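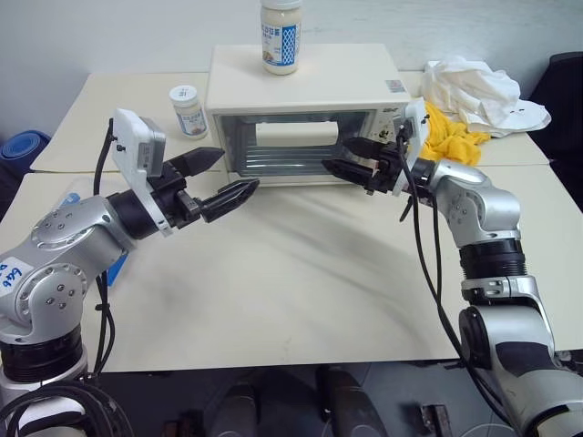
Cream toaster oven, glass door, and the jar that lives up top.

The Small Oven Wins
17/09/2025

My big oven died in February. Element gone, door hinge going. I was quoted a silly price for the repair and said I'd think about it. Still thinking. In the meantime everything I bake has gone through a toaster oven, and I've stopped missing the big one. Mostly.

So I asked around. Who cooks this way on purpose?

Blandine Lemaire does, in a one-room rental in Detcombe. Two years without a full-size oven. Potatoes, fish, a half tray of cookies when her sister comes. "It's hot before I've found the salt," she told me. She cuts her parchment in stacks on Sunday nights, all the same size, and keeps them in a drawer with the foil. I stole that idea the same day.

Thibault Moulin is less sure. He bakes bread, and bread is where it gets tricky -- the loaf rises, the crust gets near the top element and you have a black stripe before the middle is done. His fix is a flatter loaf, rack on the lowest slot, foil tent for the last 20 minutes. Works, he says, but he still takes the big rounds over to his mother's place in Traltden.

Racks matter more than you'd think. Too high and the cheese burns. Too low and teh toast just sits there going dry. I leave mine in the middle and move it maybe twice a week.

Then the top. Everyone puts something on top. Jars, bread bags, a stack of plates, mail. A tall plastic jar with a lid looks right at home up there and I get it, counters are small. But the metal gets hot. Check the manual, clear it off before you cook, put it back once the thing has cooled. Josiane Pichon lost a good bread bag that way and now keeps hers bare, apart from the cat (oven off).

Cleaning. Crumb tray first, over the sink, every few days. Glass next -- baking soda and a little water, left on while you do something else. Wipe, wipe again. Skip the steel wool, it scratches. Don't spray anything on the elements.

What won't fit: the turkey, the sheet cake, my good roasting pan. I measured the pan anyway, 51 centimeters with the handles, no chance. It's in the hall closet now with the muffin tins, untill I call about that hinge.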